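Samstag, 9. Mai 2020

Das Gartenjahr in Giseck, zweiter Teil

Im letzten Beitrag ging es um den Boden, diesmal um das Wasser. Der April war bei uns sehr trocken, und ich habe fast jeden Abend gegossen. Die Regentonne hinter dem Schuppen war nach Ostern leer, seitdem läuft alles über die Leitung. Das geht ins Geld, deshalb habe ich mich jetzt um einen größeren Speicher gekümmert.

Zur Auswahl standen zwei Modelle. Der Dunar fasst 1000 Liter und steht auf einer Palette, der Radu ist schmaler und passt an die Hauswand, kostet aber deutlich mehr. Ich habe mich für den Dunar entschieden. Er ist nicht schön, aber hinter den Johannisbeeren fällt er kaum auf. Der Auslauf sitzt knapp über dem Boden, darum habe ich ihn auf zwei Reihen Gehwegplatten gestellt. So passt eine Gießkanne darunter.

Am Fallrohr habe ich einen Filter eingesetzt. Man sägt das Rohr durch, entgratet die Kanten und schiebt das Zwischenstück ein. Bei mir war das Rohr leicht oval, und ich musste mit der Feile nacharbeiten. Wer das vorher nachmisst, spart sich einen halben Nachmittag.

Zwischen den Arbeiten mache ich Pause in der Küche und trage ins Gartenheft ein, was ich gepflanzt habe. Dazu gibt es Tee, meistens Pfefferminze aus dem Vorjahr. Davon habe ich noch mehr als 70 Beutel, selbst abgefüllt. 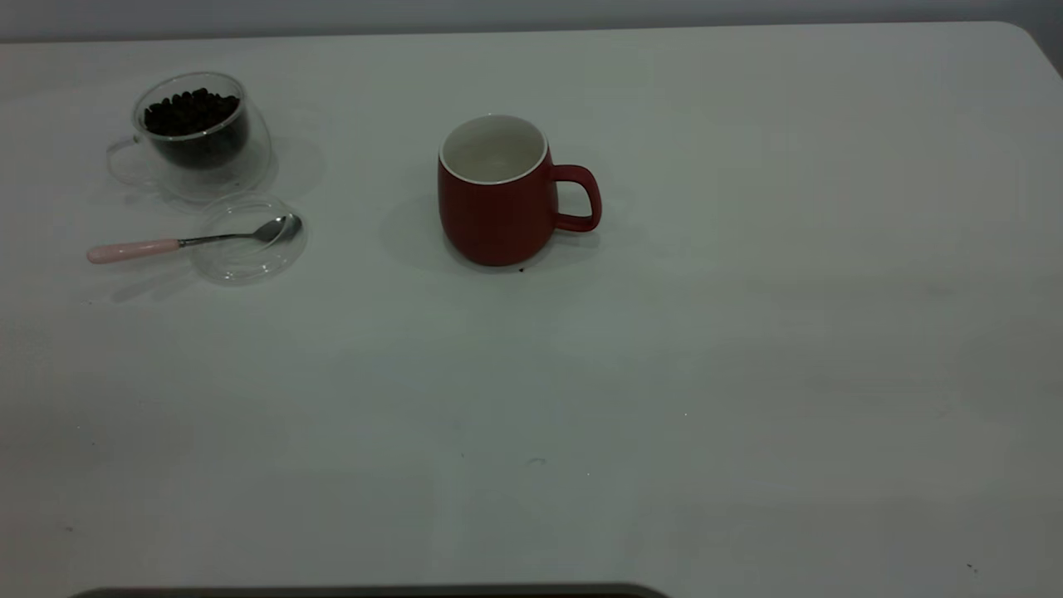 Glas mit Kaffeebohnen, roter Becher

Doppelwandige Gläser mit Henkel mag ich für Tee lieber als Becher, man verbrennt sich nicht die Finger. Nur in die Spülmaschine stelle ich so etwas ungern.

Zurück nach draußen. Die Tomaten stehen noch im Frühbeet und kommen erst nach den Eisheiligen ins Freie. Es sind 18 Pflanzen, vorwiegend die Sorte Furen, die ich im vergangenen Jahr zum ersten Mal hatte. Sie wächst gedrungen und braucht nur einen kurzen Stab. Die Früchte sind eher klein und haben eine feste Schale, dafür platzen sie nach einem Gewitter nicht so schnell auf. Ich gieße sie nur unten am Stamm und mulche mit angetrocknetem Rasenschnitt, dünn ausgebracht – sonst fault er.

Bei den Bohnen war ich zu früh dran. Die erste Reihe ist nicht aufgegangen, vermutlich war der Boden noch zu kalt. Ich lege nächste Woche nach. Die Zwiebeln stehen dagegen gut, und der Spinat ist so weit, dass ich ihn bald ernten muss.

Die Wasseruhr am Gartenanschluss steht heute bei 1237. Den Wert schreibe ich auf und lese Ende Juni wieder ab. Dann kommt auch der dritte Teil, mit den Beeren und der Frage, ob ich den alten Birnbaum noch einmal schneide.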